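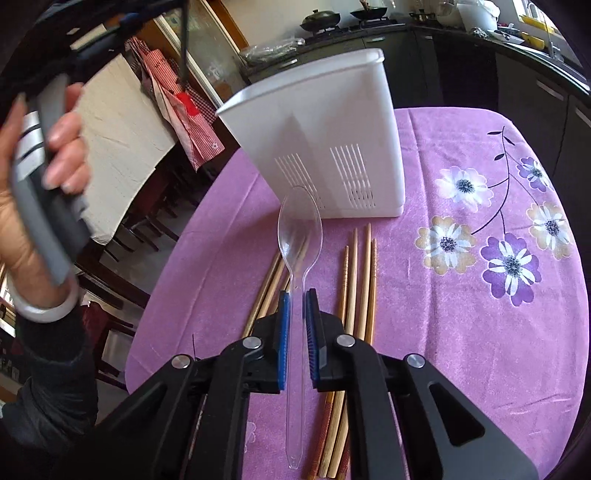

3. Getting the gripper width out of the video

My part of Pundgate was the software that turns wrist-camera footage into a jaw opening for every single image. Sounds small, ate most of my March! The first version looked for the two blue pads by color and measured the gap between them. Fine on a plain desk, but on the purple-pink cloth with the big flowers it kept wandering off (the big purple one at the bottom was a favorite).

The clear spoon was what really broke it, though. You can see the cloth right through the bowl, so my segmentation step either missed the spoon completely or handed me a thin strip of handle and called it done. Chopsticks were way easier, even the pale ones.

So I stopped asking the code to find the object at all. Version 2 fits the linkage instead: it finds the round silver pivot pins, assumes the two sides mirror each other, and works out the opening from that. I labeled 519 images by hand to check it, and the new version was badly off on 53 of them, mostly ones with motion blur.

Still on my list:
- smooth the width over time, it jitters when the jaws are nearly closed
- move the settings out of the script and into the Siltbridge config
- rerun the spoon clips with the exposure fix

The planner reads the width file as is, so none of this changes anything in section 4.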